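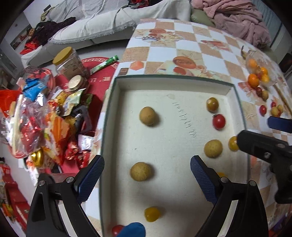 浅浅的白色托盘里，放着三个浅褐色的圆球。

肥皂为什么能把脏东西带走？

你好呀，我是Rasa Mets，平时在Petedville的一间小作坊里做肥皂。今天我想跟你聊一件你每天都会碰到好几次的事：洗手。

先问问你，如果手上沾了黄油，只用清水冲，能冲干净吗？我小时候试过，冲了半天，水珠在手背上滚来滚去，手还是滑溜溜的。我当时特别不服气，水龙头开得老大，结果把袖子全弄湿了，被妈妈说了一顿。

后来我才明白，水和油天生就不爱待在一起。你往一杯水里倒一点食用油，再用筷子使劲搅，油会变成好多小圆点，看着好像混进去了。可是你把筷子一放下，等一会儿，小圆点又慢慢凑到一块儿，浮到上面去了。

那肥皂是怎么帮忙的呢？肥皂里有许许多多特别特别小的东西，叫“分子”，小到用放大镜也看不见。我喜欢把肥皂分子想成一只小蝌蚪：圆圆的脑袋喜欢水，长长的尾巴喜欢油。你搓手的时候，一大群小蝌蚪就把尾巴扎进油里，脑袋朝外，对着水。油被它们团团围住，变成一个个小小的球，科学家叫它“胶束”（这个词有点难念，记不住也没关系）。这时候水一冲，拉着小蝌蚪的脑袋就跑，油也跟着一起走啦！
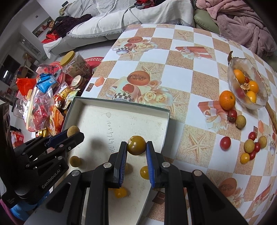
所以洗手的时候，光抹上肥皂就马上冲掉可不行，得给小蝌蚪们一点时间。手心、手背、指缝、大拇指，还有指甲边边，都要搓到。我自己洗手时会在心里唱两遍生日歌，唱完再冲水，正好。

说到这里，你可能想问：肥皂又是从哪儿来的？

我们作坊用的是植物油，比如橄榄油和椰子油。把油和一种叫“碱”的东西按配方混在一起，它们会发生变化，变成肥皂和甘油。这个变化叫“皂化”。碱在变化之前很厉害，会伤皮肤和眼睛，所以这一步只能由大人来做，要戴手套和护目镜，你可千万别自己在家试哦。

我的同事Shahab Alipour负责搅拌。他搅呀搅，液体从稀稀的变得像酸奶一样稠，就可以倒进模具里了。第二天切成块，摆到架子上晾着。我们有一款叫Prilero的燕麦皂，一批能切出60块，晾的时候整间屋子都是淡淡的燕麦味，我每次路过都想吃饼干！

晾肥皂要很有耐心。我们做的冷制皂得放上好几个星期，里面的水分慢慢跑掉，肥皂变硬了，用起来才不会一下子化成一摊。要是你家的肥皂总是软塌塌的，看看它是不是一直泡在水里。换一个底下有洞洞的肥皂盒，它就能用久一些。

还有个小朋友Aba给我写信，问泡泡越多是不是洗得越干净。这个问题问得真好！其实泡泡多不多，和洗得干不干净没有太大关系。泡泡是空气被一层薄薄的肥皂水包起来了。有些肥皂泡泡很少，照样能把油带走。不过我承认，泡泡多的时候洗澡比较好玩。

最后教你一个可以在家玩的小实验。找一个盘子，倒一层水，撒上一点胡椒粉，让它们漂在水面上。先用干净的手指碰一下中间，看看胡椒粉动不动。再在手指上沾一点洗洁精，轻轻碰一下水面。哇，胡椒粉一下子全跑到盘子边上去了！水的表面本来像绷着一层紧紧的皮，洗洁精一来，碰到的地方就松了，旁边的水还绷着，就把胡椒粉拉走了。

做完记得把盘子洗干净，手也要洗。胡椒粉别凑太近去闻，我上次打了九个喷嚏。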